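Home | Science | Animals | Our World | Ask Us

How Does a Stove Get Hot?
By Jocelyn Chan
July

Most kitchens have a stove. People use it to boil water, fry eggs and cook soup. All of these jobs need heat, and the heat has to come from somewhere.

Gas stoves

A gas stove burns a fuel called natural gas. The gas travels through a pipe into the house. When you turn the knob, gas flows out of small holes in the burner and a spark lights it. The flame heats the bottom of the pan, and the pan heats the food.

Electric stoves

An electric stove has no flame. Electricity runs through a metal coil, and the coil pushes back against it. Scientists call this resistance. It makes the coil so hot that it can glow red. Some coils are out in the open, and others are under a sheet of smooth glass.

Heat moves from hot things to cooler things. When a pan touches a hot coil, heat passes straight into the metal. This is called conduction.

A stove in a kitchen:
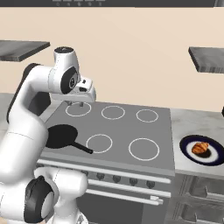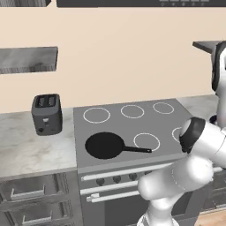
What happens to the water?

Water at the bottom of a pot warms up first. Warm water is lighter than cool water, so it rises. Cooler water sinks and takes its place. This movement is called convection. At sea level, water boils at 212 degrees Fahrenheit. High in the mountains it boils at a lower temperature, and pasta takes longer to cook.

Where does the steam go?

Steam and smoke rise with the warm air. Many kitchens have a range hood above the stove. A fan inside it pulls the air up. Some hoods send it outside through a pipe. Others clean it with a filter and blow it back into the room.

Staying safe

A burner can stay hot long after it is turned off, even when it looks dark. Ask an adult before you use the stove, and turn pan handles away from the edge.

Contact us | © Skutbridge Kids | Back to top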